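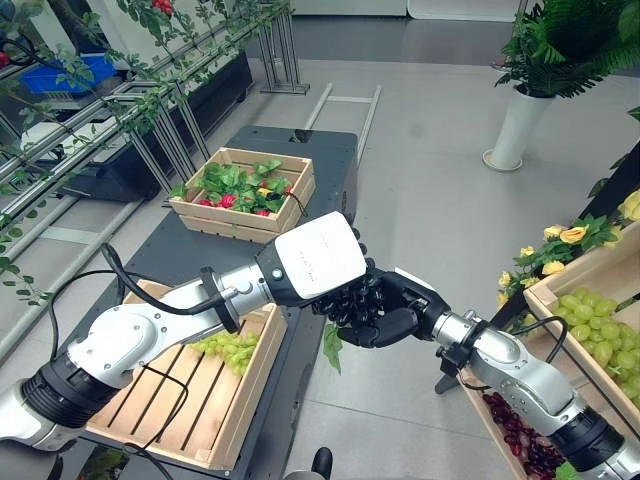
Which rules should you settle before a two-armed robot starts handling fruit near the public?

Start with who may step inside its reach, who holds the stop button, and what happens to anything that has been dropped. The rest can wait until after lunch.

I spent a fortnight with the Tutton Safe Display Kit, which promises to settle all of this for £900. You get a laminated rule card, a roll of floor tape, a logbook and a binder of 1312 numbered clauses. I have read them all, and I would like my July back.

The card is excellent. It fits on one side, and rule 2 (hands off the shelves while the arms are live) is the one I'd have tattooed on our sales team.

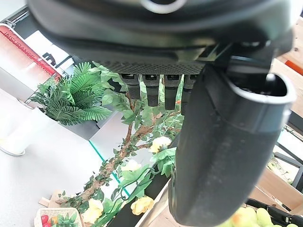 The binder is another matter. It has 3 separate clauses on gripping soft items, and they disagree about who signs off a change in grip force. Rumix covers the same ground in a page, though its floor tape peels if you look at it sternly. Tutton's tape will outlive me.

The logbook has a column for near misses – good – and one for "operator mood", which I filled in faithfully for two days.

Buy the card and tape separately if Karkent still splits the kit. Leave the binder for somebody with a wobbly desk.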